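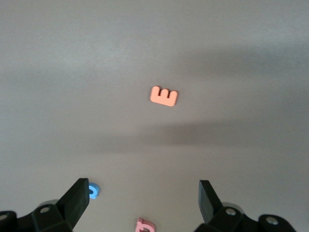 February 2018

Day started with the letters again. Huệ had the arm going before I got my coat off, and by the time I sat down it had already missed the orange E twice. It came down, closed on nothing, went back up, and reported a good pick. The log says "grasp complete" both times. I have stopped being surprised by that line and started being annoyed by it.

We are meant to be spelling words. Foam letters on a gray table, pick one, put it in the row, pick the next. A child of three could do it with jam on both hands. Jenum wants a demo where somebody types a word and the arm lays it out, and Jenum has been promised this in writing, though not by me.

So, the fault. As far as I can tell the grip check is looking at whether the fingers were told to close, and that they got to the end of the close in time. It does not look at how far apart they stopped. Foam squashes so easily that there was a complaint last fall about the check failing on good picks, and somebody at Drondon loosened it. They loosened it until it passes on air. I wrote to them this morning with 99 log lines pasted in, every one of them marked as a success and every one of them empty. Their answer, after lunch, was that the new version handles soft objects better. I asked which part of it. No answer to that yet.

Huệ thinks it is the lighting. He may be partly right, the misses are worse when the shadows fall across the middle of the table, and the height estimate jumps by a few millimeters when they do. But bad light should give me a missed pick and an honest failure. It should not give me a missed pick and a green tick. I said this several times, louder than I needed to. He went and moved the lamp anyway and we got four good ones in a row, and then it pressed an R into the table hard enough that the arm shuddered and kept going.

That last one is what I want written down somewhere other than the log. The force limit did not trip. It is set to 400 in the settings file and I have never found out 400 what. Nhung says the units changed between versions and the old numbers were carried over as they were. If she is right then we have had no useful limit on the downward push since July, and all that time people have been reaching in to straighten letters while the arm sits there "idle". Me included. I did it this morning.

I pulled the plug on it at that point. Huệ was not pleased, he had wanted to get to 1,901 runs today because that was the number on the plan. I told him he could have the number or he could have runs that meant something. Nhung laughed, which did not help.

She and I spent the rest of the afternoon going back through the old records by hand. Slow work. You open the log for a run, look at where the fingers stopped, look at what the placement step thought it was carrying, and write yes or no. We got through 233 before my eyes gave up. I am not going to put the split in here until we have both gone over it again, but the success rate in the Hudar slides is wrong and it is not wrong in our favor. Nhung wants to tell them now. Huệ wants to wait for the new version. I am with Nhung, and I don't believe in the new version.

Things to do tomorrow, before anyone turns it on:

Find out the units on the force limit. Push down on the kitchen scale if nobody can tell us.
Tape on the floor and no hands inside while the arm has power, idle or not.
Put the finger gap back into the grip check, even if it fails some good picks.
Ask Drondon again, with Diệp copied in this time.

Diệp called just before six to ask if we were still on track for the demo. I said the arm was off and would stay off until I knew how hard it could push. Long quiet on the line. Then she asked if we could film the good ones and join them together. I said I would rather not and she said to think about it.

I have thought about it. Still no. The R has a dent in one leg that has not come out, and I have put it in my desk drawer so it doesn't get thrown back in with the others.

Home late. Cold rice and an egg. Must remember to ask Nhung for her copy of the old settings file, mine got overwritten with the update.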